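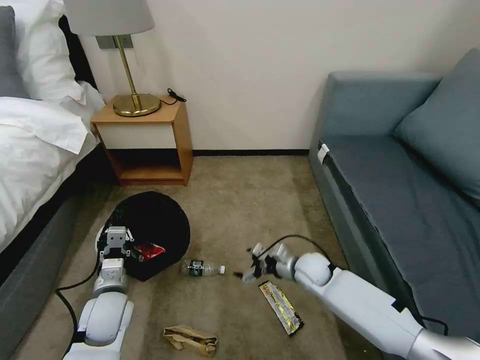
Cathal Geraghty told us that he had stopped booking studio time for lead vocals altogether, and that the last two singles he mixed for Lorton had been sung entirely in a bedroom. He did not regard them as demos and neither did the label. His only complaint was that singers now sent him far too many takes.

4.2 Where the vocal is recorded

The home vocal came up in almost every interview, usually before we asked. Earlier work on home recording has tended to treat it as a matter of cost. Cost was mentioned, but the people we spoke to gave more time to two other points: who is present when a part is sung, and how many versions of it survive.

A carpeted room with a bed and a sofa (Figure 2) is fairly dead acoustically, at least in the upper range. Bedding and upholstery soak up a good deal of the reflected sound that would otherwise colour a close vocal. Low frequencies are another matter, and Hauke Weidemann reported routinely cutting everything below 80 Hz, or 90 Hz for higher voices, before doing anything else to a file recorded at home. Traffic and fridge hum were the usual culprits. He added that he could work around a bit of hum, whereas a vocal recorded in a tiled bathroom was sent back.

Liya Gidey writes and sings for Navarrete, a four-piece pop act. She records in the spare room at her mum's place and prefers to be alone in the house. In her account the presence of a producer on the other side of the glass changed her phrasing, mostly by making her finish lines more neatly than she wanted to. She kept the breath noises and late entries on the band's June release, and asked that they not be edited out. Two of them were tidied up anyway - she noticed on first listening and had them put back.

The second point concerns choice. In a booked session the choice of take was commonly made on the day, with the singer, the producer and often a manager in the room. With home recording it moves to a later stage and is frequently made by one person. Ekow Laryea described receiving a folder with no notes in it and building a chorus from whichever phrases he liked. He did not think this made him a co-writer, although he allowed that the tune had shifted in places. None of our participants had a written agreement covering this kind of work. Several had never discussed it.

Thierry Jacquet was the main exception to the general enthusiasm. He had spent $3000 on treating a garage in Tukimmont and still preferred to hire a room for anything with backing vocals. His reasoning was that harmony parts sung together, by people who can see each other, settle into tune in a way that stacked parts do not. He also missed being told to stop. Left to himself he would sing a verse until his voice gave out, then use an early take.

These accounts do not support a simple split between professional and amateur spaces. The same singer might use both for one song, as happened on Pronder, where the verses were done at home and the choruses in a hired studio. Listeners we played it to did not remark on the change. Credits on the release name the studio only, and we return to the question of crediting in Section 5.

Figure 2. Carpeted room with bed, sofa and bedside lamp.

Print this section
E-mail this section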